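Making the Bed, One Pillow at a Time: A Talk With the Adviser of the Sayce Household Robotics Club

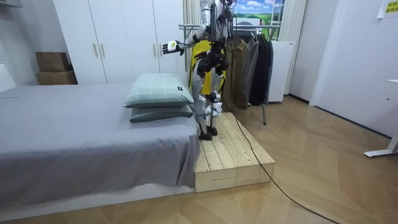 The club meets on Monday evenings, and by the time I had found the right stairwell and knocked on the right door, the adviser already had the kettle on and three students were arguing, quite happily, about pillows. Should a robot pick one up by the end or by the middle? It sounds like a small question, but they had been at it since August and had no plans to let it go.

"People come in expecting to hear about walking, or soccer, or dancing," the adviser told me, clearing a stack of notebooks off a chair so I could sit down. "And those are wonderful, I'd never say a word against them. But I asked the students in our first meeting what they'd want help with at home, and almost every hand went up for chores. Beds, laundry, putting things away. So that's what we do."

The club is in its third year at Sayce, and it has grown from a handful of friends into 9 regulars, most of them sophomores and juniors, with one very determined freshman who talked her way in by fixing the group's broken logging script before anybody had asked her name. They are getting ready for the Soltton Home Challenge, a student competition in which teams are given a bedroom they have never seen and a list of tasks to finish in it. Straightening the pillows is the first task on the list, and the adviser thinks that is a bit unkind of the organizers.

"A pillow is awful!" the adviser said, laughing. "A cup stays a cup. You grab a pillow and it's a different shape than it was a second ago, and then you let go and it's a third shape. The students had this lovely plan on the whiteboard, with arrows, and the pillow simply didn't care about the arrows."

So they practice, over and over, and they keep a record of every try. The log stood at 1,292 attempts on the evening I visited, and the goal is 2,000 before the competition. Each entry has a short note typed in by whoever was running the session, and I could have read those notes all night. One said "good grasp, bad manners." Another just said "nope."

I asked one of the juniors, who handles most of the arm motions, what she had learned from all of it. She thought for quite a while. "Patience, I guess, but that's what everyone says," she told me. "Really I learned to look at how I do things myself. I made my bed at home about as slowly as a person can make a bed, and my brother stood in the doorway and asked if I was okay."

What she noticed was that she hardly ever lifts a pillow with her fingers alone. She pushes it a little first, so that it bunches up against something, and only then takes hold. The team wrote that push into their Trukus software (Trukus is the name of the club's own motion planner, a word no one could explain to me, though everyone seemed fond of it) and it has become the part of the routine they are proudest of.

Height was another long conversation. The students tried a number of arrangements before they settled on having the robot stand on a plank platform level with the mattress, up at the pillow end. Two of them built it over a weekend from raw pine. "I'm told it will be sanded," the adviser said, with a look across the room at the builders, who became very interested in their laptops.

There is a fair amount of plain housekeeping in all this, too. The same gray sheet goes on for each session, and the cable has a place on the floor where it is supposed to lie. The student in charge of safety, a soft-spoken sophomore, reads a checklist aloud before each run, and the others wait for him to finish, even when they are eager to get going.

"I love that part," the adviser said. "They're teenagers, they're tired, it's a school night, and they stand there and listen to each other."

After the competition, the plan is to move on to clothes. A jacket has sleeves, and sleeves, the junior informed me gravely, are worse than pillows. Before I left she asked how I make my own bed, and wrote my answer down in the log.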